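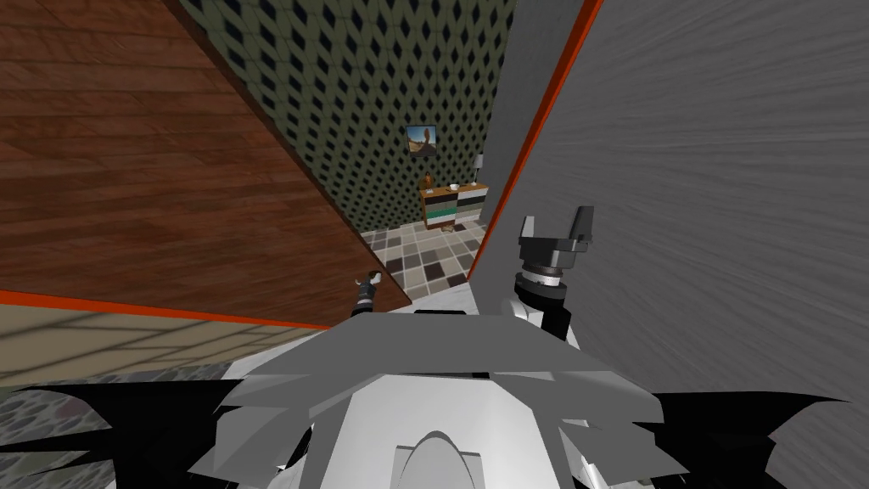 Lilibeth Lacson me escribió que con 300 Hz en el lazo de control sobra, y que antes de tocar las ganancias revisara la holgura de la muñeca. Tenía razón a medias. La holgura existe en la pieza impresa, pero el simulador no la modela y la oscilación aparece igual en los dos sitios.

El modelo de Gruko, mi robot de dos brazos, lleva ya 27 revisiones. En la última bajé la ganancia derivativa de ambas muñecas y limité la apertura de las pinzas a 20 mm.
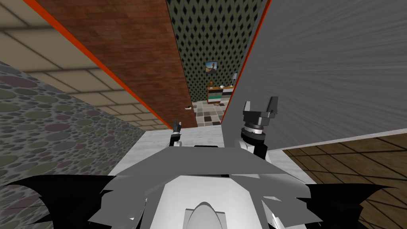 Con ese límite el cierre tarda alrededor de 26 ms menos y el controlador deja de saturar. Queda pendiente el rozamiento: uso un coeficiente único para todos los contactos y no basta. Subiré los ficheros al repositorio de Niltine cuando cambie eso.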